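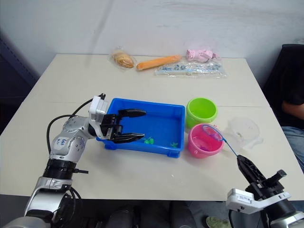 Small Toys, Water and One Table: Tips for a Fishing Game That Packs Away Fast

If you have a child between two and six in the house, you probably own a fishing set of some kind. A few plastic fish, a little net, a tub or tray, a couple of buckets. I love these sets! They cost next to nothing, they keep small hands busy on a rainy afternoon, and they're one of the few toys that get cleaner the more they're played with. The trouble is everything around the playing: the puddle, the fish under the radiator, the net that comes out in spring smelling like a pond.

I've been collecting tricks for years, from my own kitchen and from readers who write in. This page pulls the best of them together, along with a few for the toy food and bits and pieces that always seem to end up on the same table.

SETTING UP

Pick the table before you pick the toys. A hard, wipeable top beats anything with a cloth on it, and a pale one is a gift when you're hunting for small pieces afterward (clear plastic is the exception, more on that below). Push the table against a wall if you can. It gives you one side that nothing can roll off, and the back edge becomes a natural shelf for whatever isn't in use.

Look for seams. If your table is two panels or two tables pushed together, water will find the gap every time. Keep the tub well to one side of the join, or run a folded dish towel along it before you pour. I once ignored this and spent the evening drying out a drawer full of takeout menus and batteries.

Bring the water to the table in a pitcher. Carrying a full tub from the sink is how floors get washed by accident. Set the empty tub down where it's going to stay, then pour.

Use less water than you think. Two inches is plenty for floating fish, and the game is more fun when the net can reach the bottom anyway. Lukewarm water keeps fingers comfortable – cold water ends the game in five minutes.

Put the buckets on the side of the hand that holds the net. Right-handed child, buckets on the right. It sounds fussy, but a dripping net that only travels a few inches leaves a few inches of drips. If it has to cross the whole table, so does the water. 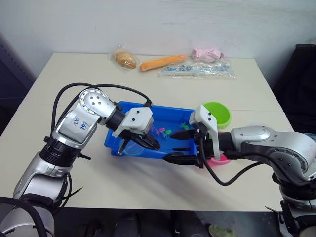
Tariq Yousafzai
Home and Kitchen Tips Editor
16 December 2025

SORT IT DRY FIRST

My favorite trick of all, and the one I get the most thank-you notes for: run the whole game dry before any water comes near it. Tip the pieces into a shallow tray, set the buckets next to it, and sort. Green in one, pink in the other. Children who are too young for the net can do this with their fingers, and older ones can race.

A dry round also shows you what you've got. Anything cracked, anything with a sharp bit of molding left on it, and any thin strip of packaging that came along with the pieces gets spotted now. Clear strips and films are the sneaky ones. They lie flat in a tray, and you only notice them once they're wrapped around a fish or blocking the drain. Lift them out by one end and throw them away on the spot.

Blue trays and tubs are wonderful for this, by the way. Green and pink toys jump right out against blue. If you're buying a tray, choose a color that none of your toys have.

Keep the back row for "not today" things. Toy carrots, pretend bread, little bags of spare parts – line them up along the far edge where everyone can see them and they stay dry. Children are surprisingly good about leaving things alone when those things have a place of their own on the table. Take them away completely and you'll hear about it.

Leave small sets in their clear bags until it's their turn. A bag of small pieces is one thing to pick up. An opened bag is 25 things to pick up, and two of them are already in somebody's sock.

PLAYING WITHOUT THE PUDDLE

Teach the pause. Scoop, lift, hold the net over the tub, count to three, then go to the bucket. We count out loud at our house, and it has become half the fun (my youngest now counts to three before lifting peas to her mouth). That tiny wait takes care of most of the water on the table.

Tilt the net. A hoop pushed straight down just shoves floating fish away. Slide it in at an angle with the lower half under the surface, come up from beneath the fish, and it practically swims in. If a child is getting frustrated, nine times out of ten they're pressing down from the top.

Hold the handle near the end. Little ones like to grab right up by the hoop, and then their sleeve goes in too. Wrap a bit of bright tape around the spot where the hand goes.

Rest the net across a bucket between turns. The hoop hooks nicely over the rim and any drips fall inside. Lay the net flat on the table and you get a wet ring every single time.

Let the sleeves lose. Short sleeves, or an old bib with arms worn back to front. Rolled-up cuffs slide down the moment both hands are busy.

Put a folded bath towel under the tub if your table is slippery. Choose one you don't love.

And stay right there while there's water in the tub, even if it's shallow. Small pieces belong with children who are past the stage of putting everything in their mouths. When playtime ends, the water goes down the sink before you do anything else.

FINDING THE CLEAR STUFF

Clear lids and round clear tubs are fantastic for storage and terrible to find on a white table. I've put my elbow on more of them than I can count. A few fixes that work:

Run a strip of colored tape around the rim. One minute, and it lasts for years if you dry the plastic first.

Drop something colorful inside. A lid with a pink fish sitting in it is suddenly very visible.

Give it a fixed spot. Ours goes to the right of the buckets, always.

WHAT READERS TOLD US

In October we asked for your best bath and water toy tips, and 177 of you wrote back. Thank you! A few that I've tried since and now swear by:

Put a colander in the sink and tip the whole tub through it. Water gone, fish caught, done in one go. Several of you sent this and I can't believe I used to fish them out one by one.

Hang the net from a cup hook inside a cabinet door. Mesh dries quickly when air can get to both sides, and a dry net doesn't smell.

Mark the tub with a line of tape at the right water level. Then a child can say when to stop pouring, and will, loudly.

Save mesh produce bags for drying. Everything goes in, the bag hangs from the faucet overnight, and in the morning you move it straight to the toy box.

Freeze a few fish in ice cubes for a hot day. They start out locked up and slowly come loose while the game is going on. Brilliant.

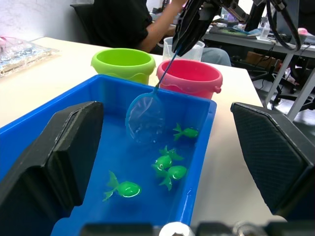
CLEANING UP AND PUTTING AWAY

Start with the fish. Rinse them under the tap, and squeeze any that are soft. If cloudy water comes out of a hole, that fish needs to go in the trash. Hard, sealed ones just want a quick wash in warm water with a drop of dish soap.

Shake the net hard over the sink, twice, then rinse it. Check where the mesh meets the hoop – that's where fluff and bits of grass hide. An old toothbrush gets them out.

Wipe the tub and turn it upside down on the drying rack. Don't stack the buckets until they're bone dry or they'll stick together like they've been glued. If yours are already stuck, stand the bottom one in warm water and put a little cold water in the top one. Wait a minute and twist.

Wash pretend food separately. A carrot-shaped toy with a hollow middle can hold water for days, so stand it on end to drain. Squishy bread rolls, if yours are foam, shouldn't go in water at all. A damp cloth is enough, and keeping them in a clear bag means they hardly ever need even that.

Dry the table last, working from the wall toward you, and press the cloth into any seam for a few seconds instead of just sweeping over it.

Store the set inside itself. Fish in the bucket, bucket in the tub, net laid across the top, and the whole thing on a low shelf where a child can reach it and ask. I leave the lid off ours for the first day, to be safe.

If you have more than one set, give each its own tub and resist the urge to combine them. We mixed two once. It took me most of a Sunday to get them apart again, and there's still a purple piece that doesn't seem to belong to either.

Got a trick I've missed? Send it in! I'm especially keen to hear from anyone who has found a good way to get hard water marks off clear plastic, as vinegar only gets me halfway there.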